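Week 3 notes: does practice in a fake kitchen carry over?
Poppy Bloxham, September 13, 2023

OK, so last time we left off at the Rallard runs. My group trained one policy on 2,000 simulated pick-and-place episodes, then gave it 100 new layouts it had never met. We moved the objects and kept the room the same – that's the bit people forget to write down in their reports!

I'd like you to compare two starting views before you read the Ashworth chapter. Which one would you rather plan a grasp for, and why? Jot down a guess (messy is fine), and we'll argue it out in class. The write-up is due in October.

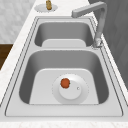
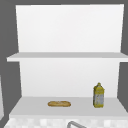
Simulated kitchen. First, the sink with a small red-orange object in the near basin; second, the shelves with bread and a yellow bottle.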